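Simulation and Benchmarks > Methods

Thread: Does view randomization in sim replace real demos? My results with the bimanual setup

tidepool_k
Posted in February
Hello all. I have finished the first round of my experiment and I want to share the result before I write it in a more formal way, so please be critical.

The question was simple. We train a two-arm policy from the head view only, for household tidying tasks (pick the thing, bring it to the furniture, put it). In the group at Pelthorpe we have always used a fixed head pose in simulation, and then we randomize textures and light. I wanted to know what happens if I leave textures alone and randomize only the head pitch and roll, at the start of each episode.

Training data: 388 simulated demonstrations in the Romcombe apartment set. Evaluation: 235 episodes, in rooms which are not in training. I have used the same policy network and the same number of gradient steps for both versions. The object set is the Magalhães one, with the small objects removed, as they fall through the fingers too often and then I measure the contact model and not the policy.

Result: with the randomized head, the policy recovers much better when an arm hides the target. With the fixed head it often freezes in the same situation. The success in easy episodes did not change in a way I would defend.

My explanation is that with a fixed head the network learns where the arms "should" be in the pixels, and uses the background as a kind of ruler. When the head is tilted this ruler is broken and it must look at the gripper itself. A typical view from the tilted version looks like this:
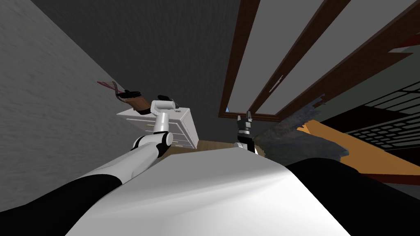 Head view, randomized tilt. Left arm raised in front of the chest of drawers, right arm mostly hidden by the body panel.

You can notice that the wall meets the ceiling on a diagonal, so the usual "horizontal line means floor" is not available to the network. Also the body panel takes a large part of the bottom, and for the right arm only the wrist and the gripper remain. In the fixed version I rarely get this kind of self-occlusion.

Comments welcome, especially on the statistics.

grommet_and_son
Nice work, but I don't buy the explanation yet. You changed two things at once. Tilting the head changes the geometry of the background AND it changes how much of the robot is in view. Maybe the whole gain is from the second one. You could have got the same thing by painting a gray blob over the bottom of the fixed view.

tidepool_k
This is a fair point. I did think about masking but I did not run it. I expected that a blob which does not move with the arms would be ignored very fast by the network. But "I expected" is not an experiment, I agree.

marl_pit
I'd go further than grommet. How many seeds?

Also 235 episodes sounds like a lot until you split it by whether the target is occluded. What is left in the occluded bin?

tidepool_k
Three seeds for each version. The order between the two versions is the same in all of them, but the distance between them is not the same, one seed is quite close. I will put the occluded bin separately in the table. It is smaller than I would like, you are right. I define it as target less than half visible at the moment of the first grasp attempt.

marl_pit
"At the moment of the first grasp attempt" is a problem. The policy decides when it attempts. A policy that waits until the target comes into view will push its hard episodes out of your occluded bin, and one that rushes will fill it. You need to define the bin from something the policy cannot touch, like visibility at reset.

tidepool_k
I did not see this. Yes, it is a selection effect and it can go in my favor. I have the reset states saved, so I can calculate the bins again without running anything. Thank you, really.

oxbow77
Question from someone who does real hardware. What is the hanging thing by the left gripper in your render, a shoe? And is it grasped, or is it only behind the gripper? I can't tell from the still and I wonder if your policy can. With one view and no depth this is exactly where ours falls apart.

tidepool_k
From one still I also would not like to say. The policy gets a short history of 8 observations, so it has some parallax when the arm is moving. When the arm stops there is no parallax any more, and I suspect this is connected with the freezing. I have not tested a longer history.

oxbow77
Then test that first! If a longer history fixes the freezing with the head fixed, you don't need tilt at all. On our robot the neck is the worst joint we have, and I would much rather buffer more observations than ask the neck to be anywhere except home.

grommet_and_son
But they aren't asking the neck to move at run time, are they? I read it as pose drawn once at the start of the episode and then held.

tidepool_k
Correct, it is drawn once and held. At evaluation I used both the home pose and random poses. The numbers I discuss are for the home pose, because I also think this is what people will use. I should have written this in the first post, sorry.

oxbow77
OK, that makes it far more interesting to me. Training with tilt, running at home pose, and it still helps. I withdraw half of my complaint. The other half is that the render looks very clean. Our white covers blow out completely near a window and then the wrist just vanishes into the background.

brovent_user_nl
We tried something near to this last year with the Brovent simulator and got the opposite. Random head pose made everything a bit worse, easy episodes included. The difference may be that we drew the pose from a very wide range, so in many episodes the target was not in view at all and the demonstrations looked like magic to the network. What is your range?

tidepool_k
I limit it to 11 degrees on each axis, and I reject the draw if the target is fully outside the view at reset. The render I posted is near to the limit. I think if you do not reject, you train the network to reach for things without seeing them, and it would explain your result. Did you keep the demonstrations? It would be very useful to filter them after and train again.

brovent_user_nl
I have them on a disk somewhere. No rejection on our side, so this could be it. I am not fully convinced, because our easy episodes got worse also with home pose, and there the target is always visible. But I will look.

marl_pit
Rejecting draws is a third change, by the way. Your fixed-head baseline has no rejection step, so the two training sets don't have the same distribution of target positions. Match them or the comparison is hard to read.

tidepool_k
In the fixed version the target is visible at reset by construction of the task, so there is nothing to reject. But the distribution inside the view can be different, yes. I will plot the target positions of both sets.

So the list for the second round:
- bins from the reset state
- moving mask on the fixed view (I will project the arm shapes from random poses, and not use a static blob)
- longer history, fixed head
- target positions for both sets

More seeds also, if I get the machine time.

grommet_and_son
The moving mask is a better control than mine. If tilt still wins against that I'll believe your ruler story. My bet is on it being a tie.

oxbow77
Please report the freezing separately from the failures. A frozen arm I can reset from my chair. A wrong reach knocks things over.

tidepool_k
I will do it. At the moment both are in the same column as "not success". I need a threshold for what is frozen, if somebody has a definition which worked for them please post it.

marl_pit
We use end effector speed below a small value for a fixed window, and exclude the window right after a grasp, because a good policy pauses there too. Will dig out the values.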